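2021-06-19

**Kivville sets start date for kerbside textile collection**

Kivville will begin a separate kerbside collection for household textiles in August, the district council's waste service has confirmed. The scheme covers 2,349 addresses in the first phase, all of them on the existing Malik and Vimel rounds. Other rounds stay on the current arrangement, under which textiles go to the bring banks or to the household waste site.

Collections will take place every four weeks, on the same day as paper and card. Each address will receive a roll of purple sacks and a printed calendar. Sacks must be tied and placed beside the paper bin by 7 am. Loose items will not be taken, nor will sacks left inside a bin.

The accepted list includes clothing, bed linen, towels, curtains, tablecloths and paired shoes. Items may be worn or torn, as material unfit for resale will be sorted for fibre recovery. They must be clean and dry. The service says that damp is the main cause of rejected loads at the bring banks, where one wet bag can spoil the contents of a whole container before it is emptied.

Duvets, pillows, carpet and foam cushions are excluded. So are cloths that have been used with paint, oil or solvent, which should continue to go in general waste once fully dried out flat in the open air.
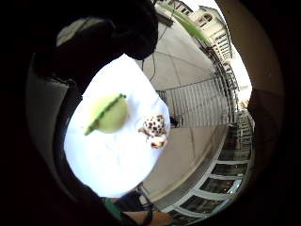
Sorting will be done under contract by Plurkitix, which already empties the bring banks. The contract runs for three years with an option to extend for two. Material will be weighed on arrival and split into three grades: reuse, fibre recovery and reject. The council will pay a fixed fee per round and will receive a share of income from the reuse grade. The level of that share has not been published.

A trial on part of the Vimel round last year covered 800 households and ran for six months. It produced 1,031 sacks. The rate of presentation was highest in the first two collections and then fell, a pattern the service attributes to residents clearing stored items. The forecast for the full phase is based on the later collections only.

Rejected material in the trial was mostly single shoes and bedding with filling. The wording on the sacks has been changed as a result, and the excluded items now appear on the front in larger type.

One vehicle will serve both rounds. It is a converted caged tipper with a covered body, and will be shared with the small electricals service on the remaining days. No changes to the timing of refuse or garden waste collections are planned.

Flats with communal bin stores are included, but on a different basis. Managing agents will be offered a lockable 1,100-litre container in place of sacks, subject to a check on access and turning space. Stores that fail the check will be listed for a second visit later in the year.

Residents who do not wish to take part need do nothing. Unused sacks can be returned to the council offices. Bring banks on the two rounds will remain in place for 90 days after the first collection, after which the service will review their use – those at the Malik car park are expected to stay whatever the outcome, as they also serve visitors and addresses outside the district.

Sacks will be delivered in the two weeks before the first collection. Missed deliveries can be reported through the waste pages of the council website or by telephone during office hours.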